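Trirton Ring Kit: Set-Up Guide
Section 4: Ropes, Turnbuckles and Canvas

Read Section 3 before you begin. The four posts must be pinned, the steel beams seated, and the deck boards laid flat. If any board rocks when you step on it, go back and fix that first. A rope set tensioned on a ring that is out of square will have to come down again.

You will need two people for this section, a ratchet wrench, the long lacing cord, and the canvas marked with the Tititz label on its underside. Plan on almost 2 hours the first time.

4.1 Laying the pad and canvas

1. Unroll the foam pad sections and butt them together. Do not overlap the seams.
2. Tape the seams on the top side only.
3. Carry the folded canvas to the center of the ring and open it toward the corners. The logo side, if your canvas has one, faces the hard camera.
4. Pull the canvas over the ring edge on all four sides until the hem hangs evenly.
5. Lace the north and south sides first. Pass the cord through each grommet, under the frame rail, and back up to the next grommet.
6. Lace the east and west sides.
7. Walk the whole canvas in flat shoes. Tighten anywhere you feel a fold.

Note: New canvas stretches. Check the lacing again after the first match and take up the slack.

Caution: Never use staples or screws to hold the canvas. Performers land on this surface with bare arms and backs.

4.2 Hanging the turnbuckles

Each post has three eyes. The turnbuckles with the longer bolt go on the bottom eye. The other two sets are the same and can be swapped.

1. Back every turnbuckle out until 7 threads are showing at each end. This leaves room to tighten later.
2. Hook the turnbuckle to the post eye with the open side of the hook facing down.
3. Close the safety latch. If the latch is bent or will not snap shut, replace the turnbuckle.

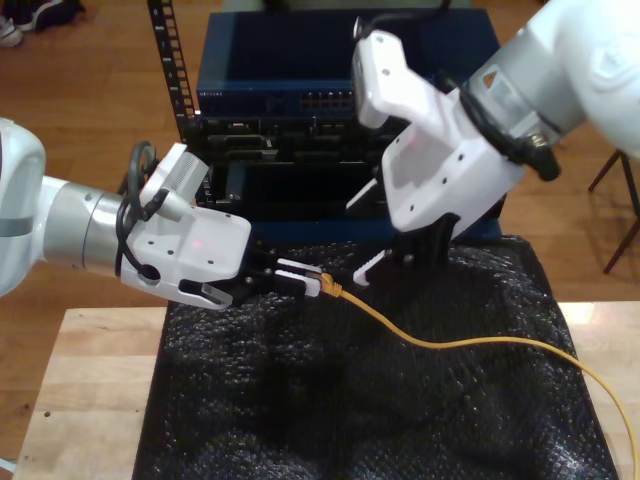

Do the bottom row at all four corners before you start on the middle row. Mixing the rows is the most common cause of a rope that comes up short on the last corner.

4.3 Running the ropes

1. Start at the post nearest the ramp. Attach the bottom rope and run it clockwise.
2. Hook the rope into each turnbuckle as you reach it. Leave it slack.
3. Join the two ends at the starting corner with the supplied shackle. Hand-tighten the pin, then give it a quarter turn with the wrench.
4. Repeat for the middle and top ropes.
5. Tighten opposite corners in turn, a few turns each. Work from the bottom rope up.
6. Press down on the top rope at the middle of each side. All four sides should give by the same amount.

Caution: Do not stand in line with a rope while it is being tightened. Keep hands clear of the hooks.

Note: Brorasance rope sets are real rope wrapped in tape. Tóth sets are steel cable inside a rubber hose. Cable sets need less tension and should not be mixed with rope sets on the same ring.

4.4 Corner pads

1. Slide a pad over each turnbuckle with the lacing toward the post.
2. Tie off with a flat knot and tuck the ends inside.
3. Pull hard on each pad. It should not turn or slide.

If a match calls for a pad to be removed, tell the ring crew in advance which corner and which row. Put the pad back before the next match.

4.5 Checks before doors open

One person who did not build the ring should do this check.

1. Lean back on every rope on every side with full body weight.
2. Climb to the second rope at each corner and step down.
3. Run the ropes side to side, then take a flat fall in the center.
4. Listen for loose boards. A dull boom is normal. A sharp knock means a board has shifted.
5. Look under the apron and make sure no tools or cases have been left beneath the deck.

Write the result on the log card kept with the kit. Replacement latches and shackle pins are listed in the parts section under item 1925.

Section 4 revised Jan 17, 2023, by Ludger Eichhorn. Replaces the October edition.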